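Effie Purves refinishes worktops at the Gistov workshop and sands between every coat. "Most people stop at 9 coats," she said. "I go to 11, thin, and leave each one overnight."

Cleaning is kept simple. Purves uses warm water and a cotton cloth, and no spray. "Spray leaves a film, and the next coat lifts off it."

Asked how she checks a pale top, she said she lowers the lamp until it shines along the surface. "From overhead you miss the ridges. I mark them in pencil and sand again."

Her next job is a counter in Ostness, due in September.

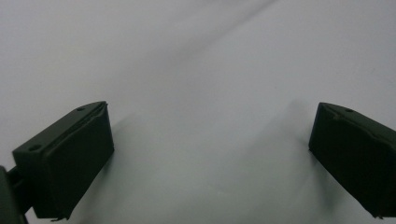

A pale gray-white surface.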